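Keeping Dark Laundry Dark

Black and charcoal cotton fades faster than almost anything else in the closet, and most of the fading happens at home. Some of it is dye leaving the fabric. A good part of it is wear: the fibers rub against each other, the surface gets fuzzy, and the fuzz catches the light and looks gray. You can't do much about cheap dye, but you can cut down the rubbing.

Sort by color first and then by weight. A load of black T-shirts washed with black jeans will come out looking older than the same shirts washed alone. Zippers should be closed, hooks fastened, and anything with metal buttons turned inside out. Turn the shirts inside out too. It takes a minute per load and makes more difference than any special detergent I have tried.

Use cold water and the shortest cycle that gets the clothes clean. Most dark things that have been worn for a day at a desk don't need the heavy setting. Fill the drum loosely, to the point where you can still get a hand in over the top of the clothes. An overstuffed drum leaves streaks of detergent, and on black cotton those streaks look like chalk.
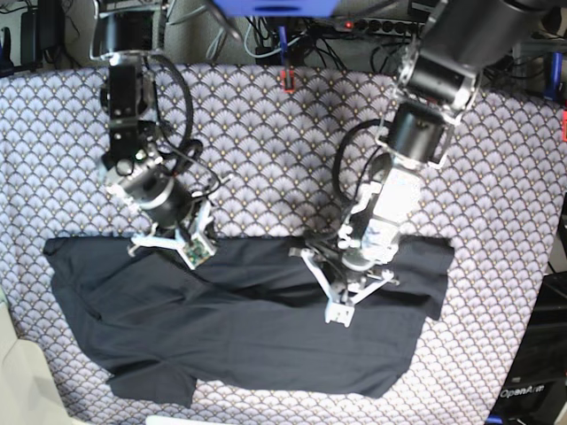

Detergent for darks should be liquid. Powder is fine for sheets and towels, but in cold water it doesn't always dissolve, and what is left ends up in the seams. Measure it with the cap lines and stop at the lower one if your water is soft. Ours in Tilbridge is soft, and I use half of what the bottle says. If a shirt comes out with pale marks, rinse it again in plain cold water before you dry it. To check for marks, lay the shirt out on something light. A black garment spread over a pale lavender and white cloth shows its edges and any lint on the cloth side very clearly, and you can turn it and go over the other face the same way. Look at the underarms and the inside of the collar, where deodorant and skin oil build up.

For deodorant buildup, mix one part white vinegar with four parts cool water, dab it on the inside of the underarm, and leave it for 30 minutes. Rub the spot with a soft cloth and wash as usual. Don't scrub with a stiff brush. It lifts the surface of the knit and you will have a gray patch where the white one used to be. Never mix vinegar with bleach, and never put bleach on anything dark to begin with.

Drying

The dryer does more harm than the washer. If you have the space, hang dark shirts inside out on a rack, in shade. Direct sun will bleach the shoulders by the end of one summer. Fold the shirt over the rail at the armpits so that the bar doesn't leave a ridge across the chest.

If you have to use the dryer, set it to low and take the shirts out while the seams are still a little damp. Smooth them with your hand on a flat surface and let them finish in the open air. Clean the lint screen before every load. Towels should never go in with darks, even dark towels.

Lint and pet hair

A slightly damp rubber glove, wiped in one direction, picks up hair better than a sticky roller. Rollers work on wool coats but they can leave a trace of glue on cotton. Kolbrún Damgaard wrote in from Starnden to say she uses a dry kitchen sponge, the cheap kind with no scrubbing side. I tried it on a cardigan and it works well on thicker knits. On thin T-shirts it drags.

Tissues in a pocket are a separate problem. Let everything dry completely, take it outside, and shake it hard. Wet tissue only smears.

Ironing and folding

Iron dark cotton on the inside, or put a thin cloth between the iron and the shirt. A hot iron straight on black fabric makes it shine at the seams, and the shine is hard to get out. Steam held an inch off the fabric will sometimes raise the fibers enough to hide it.

Fold shirts along the same lines each time only if you wear them often. Shirts that sit in a drawer all winter will fade or crease along a fixed line, so refold them a different way when you change over the closet in November. I stack mine with the folded edge facing out, and put the ones just washed at the bottom so that the same two don't get all the wear.
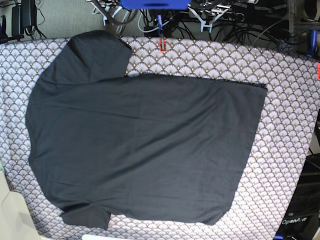 Can I redye a faded black T-shirt at home?
Cotton takes dye well and a plain cotton shirt usually comes out fine. Check the label first, since polyester blends need a different kind of dye and will turn out patchy with the ordinary sort. The stitching is often polyester even when the shirt is cotton, so expect the seams to stay a shade lighter. Wash the shirt before dyeing, use a pot you don't cook in, and keep the shirt moving the whole time it is in the bath. Rinse until the water runs clear, and wash it by itself the first two times.

Does salt in the wash set the color?
Not on clothes you buy already dyed. Salt helps cotton take up some dyes while they are being applied. Added to a later wash it does nothing useful.

Page last changed 30 October 2020. Gunhild Snorradóttir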